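4.2 Bin Sorting

The Gilchrist set has 826 episodes of two arms moving small packaged goods between bins. We trained on all of them for 3000 steps, then ran 100 trials per policy. Our baseline, Drerner, treats each arm as if it lived alone, and its results (Table 2) read like those of two roommates sharing one kitchen.

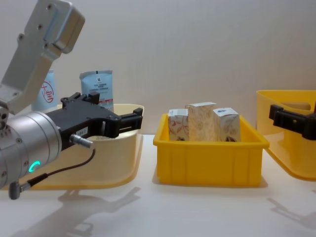
Figure 3. Bin sorting with boxes and pouches. Each arm carries a black gripper.

Most baseline failures came from both arms wanting the same box at the same moment. Momby adds one shared token that lets an arm say, in effect, "mine." We had planned something grander - a full negotiation module, with its own loss - but it lost to the token in every pilot run and was quietly retired. Pouches remain hard for both methods. They fold when gripped, and neither policy has a firm opinion on what to do next.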